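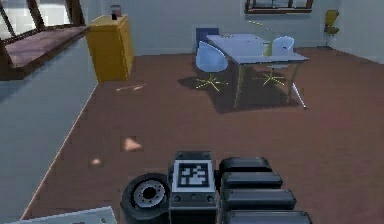

Saturday, June 9, 2018

Up at 5.30 for the drive to Kadolbridge. Frost on the ute, had to use the Medicare card on the windscreen again, must buy a scraper. Servo coffee terrible. Ate the banana at the lights.

Quince day at Andor's. Should have been done in May but he had the hip and then the rain. Fruit was going soft in the shed, half the crates fine, other half for the chooks. Andor Mészáros sat on his stool and gave orders. Knife too blunt. Board too small. Wrong pot. He's in good form then.

Peeled till my thumbs went. 30 jars washed and in the oven by ten, filled all but 3. Colour never came up properly in the first batch, more apricot than red, he reckons I took it off early. I did take it off early. Second batch left alone with the lid on while we had lunch (cold schnitzel, pickled cucmber, white bread) and it went that deep brick red. Lovely. Tastes the same if you ask me but I didn't say so.

Rang Mum from the verandah, only spot with reception. She wants four jars for the church stall in Clistaddale and one for herself, told her ok. She's off the new tablets. Dizzy. Going back to the doctor Thursday, I need to swap shifts. RING DEB.

Found his wife's recipe book looking for the lids. Half Hungarian, half English, sugar in pounds. A page for walnut thing she used to bring to our place at Christmas. Copied it on the back of the rates envelope. Couldn't read the oven temp. He looked at it a long while and said hot. So, hot.

Owe Andor $50 for the sugar and gas, he won't take it, will leave it under the clock like last time.

Home after dark, roo on the bend past the tip, missed it. Dog had been at the bin. Hands still sticky, the steering wheel too. Bath, toast, no telly.

Tomorrow: labels. Wood in before it rains. Library book, overdue since I dont know when. Take the big pot back, he'll be wanting it for the marmalade and will say I've pinched it.

Back sore. Bed.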